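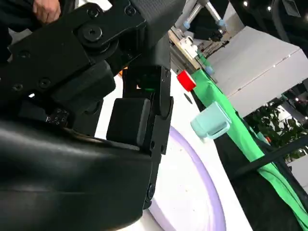 *Black metal and bolts, close up. July.*

Finished the second season of *Plilinora* last night, far too late, and I've been wandering around all day with the theme music in my head. Wenjie Mao warned me not to start the last two episodes after dinner and of course I did exactly that (with a pot of tea and the good blanket, so I can't say I suffered). Episode 10 runs 56 minutes and I don't think I moved for any of them!

I'm still cross about Anik. After all that business with the ferry and the forged letters, she just hands the key over to Long and walks off up the hill, and we're meant to wait a year, maybe more, to find out whether she knew what it opened. My theory is that she did. Go back to the harbour scene in the first season, when she's folding the coat, and watch her face. Dorian Baudry thinks I'm reading too much into a coat. We went back and forth on the phone until my ear was hot.

No word on a third season yet, and I've looked in all my favourite places. One site had a release date in big letters at the top and then four paragraphs admitting there wasn't one, which made me grumpy for most of the morning. 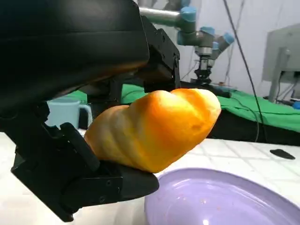
## Later, 10 p.m.

Rang Wenjie back and we've agreed to fill the gap with *Clidora*, the older series by the same writer. It's 101 episodes, heaven help us, and the colour on the early ones is a bit washed out, but she swears it picks up once the grandmother arrives. I've always had a soft spot for a grandmother with secrets. We'll watch 2 a night and ring each other afterwards, and Dorian can join in if he apologises about the coat.

Must remember to charge the tablet before bed.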